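The Evaluation of the Second Gripper

The Kestbridge Office of Equipment Assessment received the second gripper on a Sunday, contrary to its own delivery policy, and Yurani Ríos signed for it under protest.

Procedure required that both candidates be mounted on the same arm and judged by the same two assessors. The first, the Dantas, had completed 281 trials in September and had been described in the interim report as adequate. The second was called the Cliltito. Its file contained a parts list, a wiring diagram and a letter from its designer, Dwynwen Gittins of Leltdale, which the assessors were instructed not to read until the scoring was closed.

Jintana Suksawat operated the controller. Ms. Ríos kept the record.

"Open to full width," said Ms. Ríos.

The fingers opened.

"Hold for 50 seconds."

They held. On the monitor the wrist camera showed the room as the arm saw it, low and slightly crooked, with the floor rising where a wall ought to be. Ms. Suksawat had worked in that room for four years and had never looked at it from there.

"Any drift?"

"None that I can see."

"The form does not accept that wording."

"Then none," said Ms. Suksawat.

Ms. Ríos wrote it down. She was aware that the Dantas had drifted on this test, and that Director Brophy had already ordered 2 more of them - a fact that appeared in no file and that both assessors had learned in the elevator.

"Close, and open again," she said.

"That is not in the procedure."

"I am amending the procedure."

Ms. Suksawat closed the fingers and opened them again. Ms. Ríos entered the amendment in ink, initialed it, and asked for the envelope from Leltdale to be brought up from the safe.
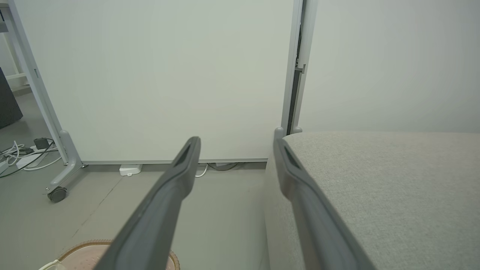
The Cliltito at full width, from the wrist camera.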